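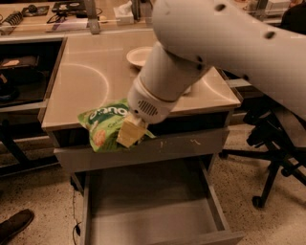
**Stolside Office Board › Furniture › Castors under pedestals**

**raltaver_dan** · 2021-06-28
We're replacing the fixed feet on our desk pedestals with castors. The Jindau set is rated at 99 kg across four wheels. Floor is carpet tile over screed. Any objections?

**Bo-ram Ji**
The static rating isn't the problem. Check stability with the top drawer fully out. Without a counterweight, a narrow pedestal tips forward once the drawer is loaded with files.

**louro_fit**
Disagree. Ours have been on castors since February with no counterweight and none has gone over. Put the heavy files in the bottom drawer.

**Bo-ram Ji**
That depends on every user doing it. A fifth wheel under the drawer front costs very little.

**raltaver_dan**
Does the fifth wheel foul on carpet?

**louro_fit**
It can drag on a raised tile edge. Set it 2 mm clear of the floor.

**Bo-ram Ji**
Agreed on the 2 mm. Measure under load, as the castors sink into the pile. Check the anti-tilt lock too, so only one drawer opens at a time.

**raltaver_dan**
Lock works on all but one. Ordering the extra wheels.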